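Evening of letters and talk on conscientious objection coming to Utwood

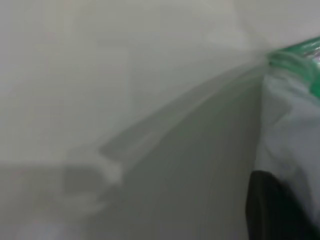

The Utwood Peace Library will open its reading room late one evening in May for a talk by Ludmila Ondrejka, who has spent the better part of her working life gathering the letters of people who refused to be drafted. She began with a single bundle passed to her by a neighbor, and the collection now runs to 4000 pages, many of them written in work camps and hardly any of them meant for strangers to read. Plain surfaces in pale and darker gray are all the decoration you should expect from us, but the chairs are comfortable, the tea is plentiful, and we do so love a full house.

Ludmila will read from 13 of the letters, and Zanele Shabalala of the Gumede Fund will join her afterward to talk about what support for objectors looks like today, from legal help to the simple business of writing to someone in prison (she has promised to bring addresses!). There will be plenty of time for questions, and if past evenings are anything to go by, the conversation will carry on out to the parking lot.

Doors open at 7 p.m. and the reading starts at half past. We have room for 40, so do let Teresa Cronin at the front desk know if you would like a seat saved. Admission is free, with a jar by the door for anyone who cares to help with postage.

3 comments

Booker Alcantara: My uncle served his time in a camp near Murkavwood and never said much about it. I will be there with my sister.

Luuk Vermeulen: Will the letters be read in translation?

Teresa Cronin: Yes Luuk, all in English, with two read in the original as well.

Recent items
Letter-writing night moves to 8 p.m.
Murkavwood vigil: thank you to all who came
New on our shelves in May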